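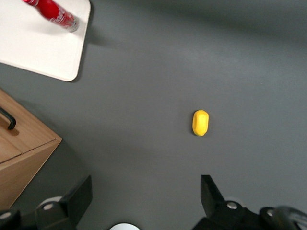 Fig. 1. Yellow on gray.

Color and Surroundings, Handout 4
Oct 3, 2021

Okay, so last time I got carried away with pigments and we never made it to the part I like best. Let's fix that. This week is simultaneous contrast, which is the long name for a simple thing: a color looks different depending on what you put next to it.

Look at Fig. 1 for a few seconds and then look at a white wall. Yellow gets a lot of help from a dull gray. Put the same yellow on a cream background and it goes sort of sleepy. Put it on navy and it nearly shouts at you! The paint hasn't changed at all, only the company it keeps.

I first ran into this the hard way, painting my kitchen in Wundmont. I picked a gray from the Gillden fan deck, a perfectly plain gray, I would have sworn to it. Then it went up next to my orange-brown cabinets and the whole room turned blue. I took the chip back to the store and held it against the can and of course it matched. What I was seeing was the cabinets pushing my gray toward their opposite. Orange pushes toward blue, red pushes toward green, yellow pushes toward violet. Write those three pairs down, they come back on the quiz.

Light and dark work the same way. A middle gray on black looks pale, and on white it looks almost like charcoal. If you only remember one demo from this course, let it be that one, and please try it with real paper (screens are fine but everybody's is set differently).

Small areas get pushed around more than big ones. A thin stripe of gray inside a field of red will go greenish pretty fast, while a big gray square mostly holds its own. Soft edges and hard edges matter too, and we'll spend a good part of next week on those, so don't worry if the Dhillon reading lost you in the second half. It loses me too. Pages on edges can wait.

Now the homework. You need a pack of colored paper, the Skakon assortment if the bookstore still has it. It has 20 sheets and you'll use maybe half. Cut 2 small squares from the same sheet, any color you like. Then find two backgrounds that make those squares look as different from each other as you can manage. Glue everything down flat, no wrinkles, and write a sentence or two on the back about what you tried first and why you gave up on it. I love reading those more than I love the finished pieces, so don't skip it.

A few things people asked me after the July session:

Do the squares have to be squares? No, but keep them the same shape and size or you won't know what you're comparing.

Can I use patterned paper? Please don't, not yet.

Does it matter what light I work in? Yes, a lot. Work by a window if you can. My desk lamp turns every yellow into butter and I have ruined whole evenings that way.

Bring your piece to class unframed, and bring the scraps too. We're going to swap them around.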